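How can I see what the Tririla district fund spent?

grovby_reader
Posted 4/14/22

Hello everybody. I live in the Tririla district of Grovby and I would like to understand one matter about public money. Our district fund received 3000 from the town council for small repairs and for the summer program. In February there was a public meeting, and a member of the board told us that all the money was already used "according to the plan". I asked to see the plan and I was told it is on the website. On the website I find only one page with the total sum and a signature I cannot read.

I do not accuse anyone. Maybe everything is correct. But I wrote to the fund two times by email and received no reply, and the council office told me by telephone to ask the fund. Do I have the right to see the invoices, or only the final report? And to whom must I write, so that they cannot send me back to the other one?
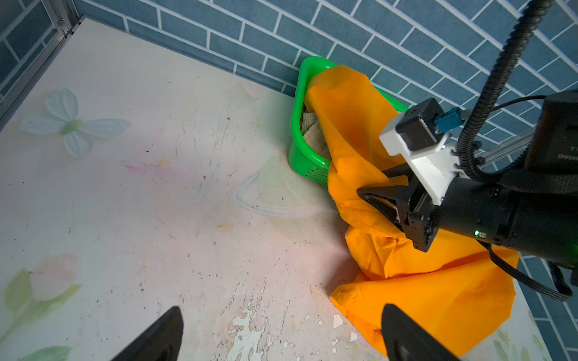 White tabletop with painted flowers, the finish chipped in places

Please excuse my English, I tried to check everything before posting.

pukine_side

I had a similar situation in the Pukine district. My advice is that you stop writing to the fund and write to the council clerk, on paper. The money came from the council, so the council must have received some report about how it was used. Ask for this report by its name. In our case it was called "statement of use of grant", and when I wrote only "the documents" they answered that they did not know which documents I mean.

In the letter I would put the name of the fund, the year, the sum, and one sentence saying that you request copies of the statement and of the invoices attached to it. Do not write about your suspicions, also not politely. Ask the clerk to put a stamp with the date on your own copy. I did not do this the first time, and later they said that my letter had never arrived.

I waited 32 days. Then I received four pages, where the private addresses were covered with black, but the sums and the company names could be read. For the invoices they wanted a small payment for copying. You can also ask to read them in the office, and then you pay nothing, but you should call before you go.

If they refuse, ask that the refusal is given in writing and with the reason. With this paper you can go further, to the person who handles complaints in your region. Without it you have only a conversation.
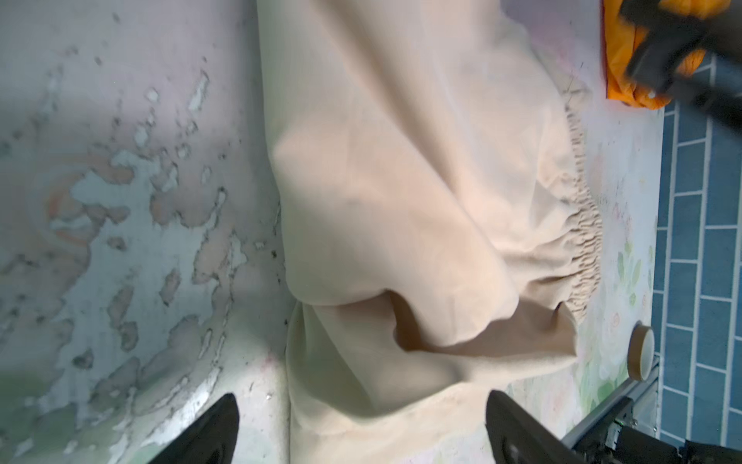

Beige fitted sheet, elastic hem on one side

Sun

They never show you anything. Go to the local newspaper, they like such stories.

tririla_north

I would wait with the newspaper. If the invoices are in order, it will be unpleasant for you, because you live in the same district with these people.

I agree with the letter to the clerk. I want to add that the minutes of the February meeting should also exist. If the sentence "according to the plan" is in the minutes, then you can ask for the plan as a separate document. Please look also if the summer program was paid from the same sum or from another budget line. Last year I mixed up these two myself and I asked the wrong office.

grovby_reader

Thank you for the replies. I did not know that I can read the invoices in the office. I will bring the letter on Monday and ask for the stamp, and I will write again here when I have an answer.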